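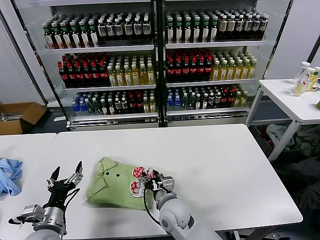 Green polo on the Kikstead table, with the second table butted up at the left.

Kikstead work table, white: review for garment folding
By Soledad Villalobos
Last updated: December
13 comments | 40 shares

The Kikstead is a fixed-height work table sold for packing, sorting and general bench use. I bought two from Nestgate and paid $1,344 for the pair, delivered. They have been used almost entirely for clothing: polos, T-shirts, tea towels and the odd fitted sheet. This review covers that use only. I can't comment on how the table holds up to tools or solvents.

Assembly

The legs bolt to brackets under the top. The hex key supplied is too short to get any leverage, and I switched to my own after the first corner. The bolts should be left a quarter turn loose until the table is standing upright on its final spot, then tightened in diagonal pairs. The instructions have you tighten each leg fully as you go. I followed them on the first table and ended up with a slight rock at one corner, which went away when I loosened everything and started over.

The adjustable feet have enough thread to deal with an ordinary uneven floor. There are no lock nuts on them. A dab of thread locker would help if the table gets moved often.

Surface

The top is plain white with a low sheen. For folding, the main question is how much the surface grips the cloth. The Kikstead is on the slippery side of average. A knit polo can be turned, squared up and slid across without dragging the lower layer out of line. A very light woven, such as a poplin shirt, tends to creep when the second sleeve is brought over. Laying a hand flat on the collar end fixes it.

White is a good colour for this work. Pale green, mid-blue and grey garments all stand out from it, and a hem that isn't lying straight is easy to see. White garments are harder. The edge of a white T-shirt more or less disappears under flat overhead lighting, and I would like to see the table offered in a mid-grey as well.

Lint shows up less than expected. Denim leaves a faint blue mark if a new pair is dragged across, and a damp cloth takes it off.

Edges

The edge finish is good. I ran a nylon stocking along all four sides of both tables looking for snags and found one, at an underside corner where a burr had been left. Fine sandpaper dealt with it. Check this before any knitwear goes near the table.

Joining two tables

Kikstead says the tables can be used side by side, and they can, with some care. No linking clip is supplied. With the feet adjusted, the tops on mine sit level to the touch, but the seam opens a little over a week of leaning and has to be pushed shut again. Buttons catch in it when it is open. My habit is to keep unfolded items on the second table and do all the folding on the main one, so nothing needs to be dragged over the join. Afonso Peixoto, who runs the same pair, put a strap around the adjoining legs and reports no movement.

Stiffness

Pressing down hard at the centre produces a small amount of flex. It makes no difference to folding. Sideways stiffness is acceptable and improves noticeably with one end against a wall.

Compared with the Wernar

I used a Wernar bench before these. It is heavier, stiffer and has a proper crossbar, which is also where your shins go. The Wernar top is textured, and knits bunched on it whenever they were turned. For clothing I prefer the Kikstead. For anything that involves hitting something, buy the Wernar. The Petrauskas table is cheaper than both, but I have only handled a showroom unit and won't rate it.

Rating

Surface: very good
Edges: good, after sanding
Assembly: fair
Stability: good
Joining: fair, needs a strap
Value: fair at full price

I would buy the pair again for the same job. A longer hex key and a linking clip would add very little to the cost, and I have written to Nestgate about both. No reply yet.

13 comments
Contact | Copyright Soledad Villalobos | Back to top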